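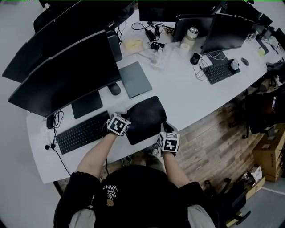

Kam-wah Tsai answered that the boot is too long for the trimmed foot and the rub is a symptom of that, so padding the gaiter will only move it somewhere else. The full answer is further down, after the original post.

Front hoof boots rubbing at the heel bulbs after the first hour – size, trim or gaiter?

Posted in Trail and Distance Riding / Hoof Care
969 views, 3 replies

switchback_mare

My mare is a 15-hand Quarter Horse cross, barefoot all around, booted in front only. She goes in the Gevar trail boot with the neoprene gaiter. We ride the Grondell loop most weekends, which is packed gravel for the first half and then a long downhill on broken shale. She is sound on both surfaces with boots and short-strided on the shale without them.

The rub started in April. It's on both fronts, on the outside heel bulb, worse on the left. The hair goes first, then there is a pink patch the size of a quarter. No broken skin so far. It never shows up on rides under an hour. It was there after every ride longer than that, whether we walked most of it or trotted.

What I have measured, on the left front, one week after a trim:
Width at the widest point: 4 7/8 in.
Length, toe to the back of the heel buttress: 5 in.
Right front is the same width and 1/16 in. shorter.

By the Gevar chart that puts her between two sizes on width. I bought the larger one on the advice of the store. The boots have 81 miles on them. The cables are original and the treads look fine. Trim interval is seven weeks.

I have tried athletic tape over the bulbs (rolls up), a thin sock under the gaiter (fills with grit) and baby powder (no effect I could detect). I am ready to buy a different brand if that is the fix, but would like to know what I am fixing first. Is this sizing, or is it the gaiter material?

Edit: someone asked by message about twisting. Yes, the left boot is sometimes rotated a little to the outside when I get back to the trailer. The right one stays straight.

Kam-wah Tsai
Marked as accepted by the original poster

The measurements and the edit answer most of this. Her foot is slightly longer than it is wide. You sized up to suit the width, and the next size adds length as well, so the hoof has room to slide forward on the downhill. When it does, the gaiter is drawn tight against the back of the pastern and the bulbs, then released when the foot breaks over. An hour of that will take the hair off. Rotation on the left is the same looseness showing up sideways.

Neoprene gets blamed a lot. It can cause trouble when it holds grit, but a gaiter on a boot that doesn't move will usually leave nothing worse than flattened hair.

I would work through it in this order, changing one thing per ride.

Step one: measure again on trim day

Measure both fronts within a day of the trim, with the foot picked up and brushed clean. Length is taken from the toe to the buttress line, where the hoof wall ends at the heel. A lot of people run the tape back to the bulbs and gain half an inch that is not hoof. Your 5 in. looks right for that width, so I suspect you did it properly, but check.

Write down the numbers at the end of the cycle too. On a seven-week interval the toe can put on enough length to change the fit. If the boot is snug in the last week and loose in the first, the boot is sized for the overgrown foot.

Step two: test the fit without the gaiter fastened

Put the boot on and close the front strap or cable to your normal setting. Leave the gaiter open. Hold the boot at the toe and try to turn it on the hoof with both hands. A small amount of give in the shell is normal. Visible rotation is not. Then pick up the foot, hold the boot by the heel and pull straight back. If you can open a gap at the toe, or close one that was there, the boot is too long.

Repeat with her standing on a slight downhill. The result is often worse there, and it is closer to what happens on your shale section.

Step three: try the smaller size before modifying the larger one

Most tack stores with a boot program will lend a fit kit or take back a shell that has only been used on a clean surface. The smaller Gevar may need a rubber mallet to seat it for the first few rides. That is acceptable. It is too small if the heel will not drop all the way down, if the shell bulges at the quarters, or if the front strap will not reach its second position.

If the smaller one truly does not go on, keep your current size and take up the length with a pad and a toe shim. A thin comfort pad reduces the internal height and will stop some of the sliding. Foam works for a month or so and then packs down, so put a mark on the calendar. 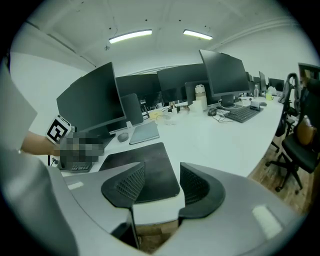
Step four: set the gaiter last

Close the gaiter with the foot on the ground and weighted. If you fasten it with the leg in the air, the pastern is flexed and the strap will be tight as soon as she stands on it. You should be able to slip one finger flat between the gaiter and the skin at the back. Two fingers is loose enough to let gravel in.

The outside bulb taking more wear than the inside suggests the strap is also pulling unevenly. Look for a folded edge on the lining, especially near the stitching. On older gaiters the neoprene shrinks a bit along the seam and leaves a ridge.

Step five: build the mileage back up

Don't test any of this on pink skin. Wait until the hair is coming in, then ride 30 minutes, stop, open the gaiters and look. Then an hour. Check at the top of the downhill and again at the bottom. If the skin is fine at the top and marked at the bottom, sliding is confirmed and you need less length in the boot.

One more note on the trim. I would ask your trimmer whether the toe can be brought back a little, but I would not have the foot trimmed to suit a boot. If she is landing well and the shape is correct for her, leave it.

dunhorse_ranch

Switch to Sitetti. Had the same rubs on two geldings and they were gone with the first pair. No gaiter on them at all, just a padded collar that sits lower.

Downside is they come off in deep mud and the price.

oldfarrier_retired

I agree with the sizing diagnosis, mostly. Two points to add.

Look at the left shoulder and the saddle. When one front foot twists its boot and the other doesn't, there is often a difference in how the feet land. Have someone walk behind her on level pavement, barefoot, and watch whether the left lands on the outside wall first. If it does, the boot rotates a little at each step and a tighter fit will reduce that without removing the cause. I had a client up at Sutherland who went through three brands before anyone looked at the horse going away from them.

Second, clean the gaiters. Dried sweat is abrasive. Rinse them in plain water after each ride and let them dry out of the sun. Detergent is fine once in a while if you rinse it all out. I have seen people blame the fit when the lining was stiff as cardboard.

I don't agree with waiting for full regrowth. Once the skin is no longer tender, a short ride is fine, with the gaiters checked every 15 minutes.

Comments on the accepted reply

switchback_mare
Did the pull-back test tonight. Left boot opens a gap at the toe that I can get a hoof pick into. Right one barely moves. The store is sending the smaller shell on loan. Will also try the walk-behind check, but I need a second person for that.

Kam-wah Tsai
A gap that size on the left is enough to cause the rub. Try the smaller shell on the left first and leave the right alone if it is holding. Mixed sizes are common on front pairs. Mark them inside with paint pen so they don't get swapped at the trailer.

switchback_mare
Smaller one seats with the mallet and the strap reaches the second hole. Thirty minutes on the flat part of Grondell, no rotation, hair flattened but all there. Going to an hour next time out, with a stop before the shale.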